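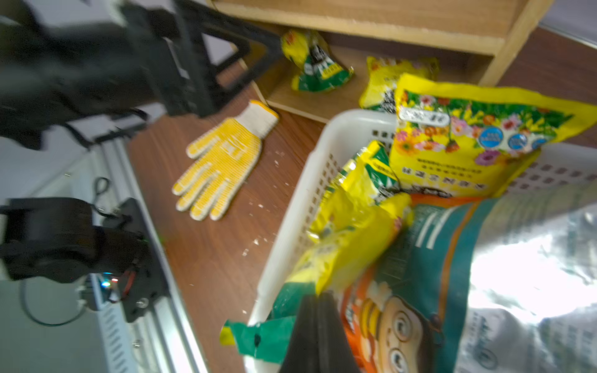 A glove, a basket and plenty of crumbs: the bench at Skoldale.

Ingvild Björklund has a spreadsheet open before I've got my coat off. She looks after equipment spending at Skoldale, and I'd come to ask her what it costs to get two robot arms tidying snack bags on and off a shelf.

"Less than you'd think for the arms, more than you'd think for everything else," she says, and scrolls down to a line marked 2,644. That's pounds, and it's all brackets, cables, spare gripper fingers and lamps. "I'd put 61 down for cables. I know! I was new."

The quotes came down to Plurkier and Abeysekara in July. Abeysekara were cheaper but wanted seven weeks for any spare part, so Plurkier got the order – with a second set of gripper fingers thrown in after what Ingvild calls "a fairly long phone call". 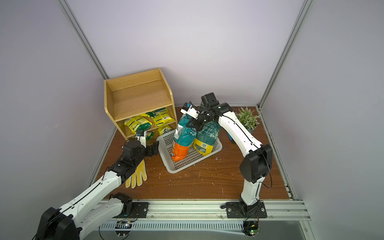 My own budget question was a dull one, and I asked it anyway: why pay for two arms when you could start with one? Ingvild had clearly had this from her finance people too. She pointed at the bench, where one gripper was down by the lower shelf and the other had hold of the top of a bag in the basket. "With one, I'd be buying half a trial," she said. "Then I'd be back in the spring asking for the other half, plus another delivery charge."

She's less sure about next year. Porker, the planning tool they use for replacements, wants grippers written off after 2 years, and she reckons that's gloomy. She'd sooner put the money into a proper service visit (and a decent hand vacuum, which I can't argue with). The request goes in next week, and she's already rounded it up.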